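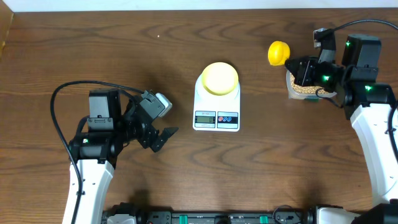 Weighing grains and seeds at home takes a flat table, a scale you trust and a bowl light enough not to use up the range. The method is the same for rice, millet, sesame or bulgur. Work on a hard surface, never on a folded towel or a placemat, and pull the scale well away from the wall so you can get at it from both sides. Center the bowl on the platform. A round bowl nearly as wide as the platform, like the pale yellow one on the white scale, is fine as long as you can still read the display on the front. Keep the grain container beside the scale with the lid off and lying on the table.

Updated 2/5/11

What you need
A digital kitchen scale that reads in grams
A light bowl
The container of grain
A dry spoon or small scoop

Steps
1. Turn the scale on with nothing on it and wait for zero.
2. Set the bowl on the platform. The display will show the weight of the bowl.
3. Press the tare button. The display goes back to zero. On the Ilik scales you have to hold the button down until the number changes – a quick tap switches the units instead.
4. Add grain until you are a little short of the amount you want, then pause and let the reading settle.
5. Finish with the spoon, a few grains at a time.
6. Write the number down before you lift the bowl.

If the scale shuts off while you are pouring, the tare is lost. Empty the bowl and start from step 1, or weigh the bowl once and keep the figure on a piece of tape inside the cupboard door.

Dividing a large bag
A 1000 gram bag of Mornonora millet does not fit in our jars, so I split it. I weigh 416 grams into the first jar and the same into the second. The rest goes in a small tub by the stove and gets used first. Label each jar with the weight and the month. The ones I filled in August still say so.

Checking the scale
Put an unopened package on it and compare. Packages weigh a little more than the label because of the bag. If the reading is 3 grams over, leave it. If it comes out well under, change the batteries and try again.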